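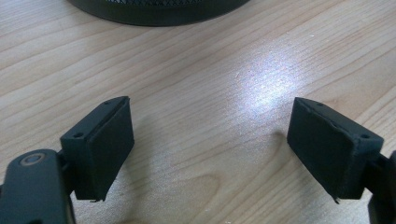 Florkstead, October

Hello from the Sirnari robotics club! We're a small after-school bunch, and this fall we decided to teach a robot arm to tidy up a table, which sounded like a nice gentle project when we wrote it on the whiteboard.

Before the arm learns anything, a person has to show it how, over and over, with a gripper in each hand. Our goal is 60 demonstrations by winter break. I had forgotten how tiring it is to hold your wrists just so (my respect to anyone who does this all day!).

The job we picked is crumbs and small clutter. Crumbs are mean little things and I love them for it.
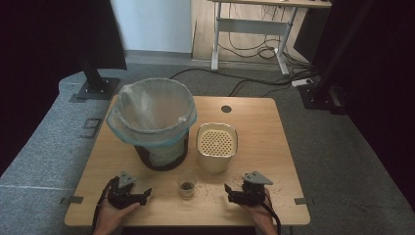 Do the students need to know how to code before they join? They can start with no coding at all, and most pick it up while sorting the recordings.

We named the arm Vlad after a very long vote, and Vlad will get his first training run once the recordings are sorted. Veronica Stanciu has been patiently showing everyone how to slow down near the wastebasket, and I still rush it every time.

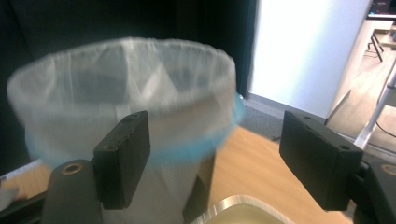 Wastebasket practice, both fingers open.

Next on my list is foam. The pads on the fingers get ragged at the edges, so I'd like to try 2 or 3 different kinds before we record the rest. If you have a favorite that holds up, please tell me, I will read every word.

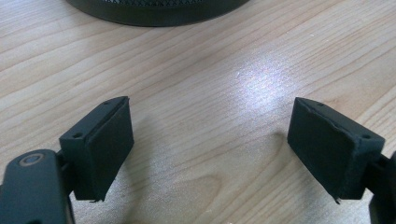

Teófilo Echeverri: Try a thinner foam and glue it all the way out to the corners. Ours lasted the whole season that way, and the students could swap a pad in 5 minutes.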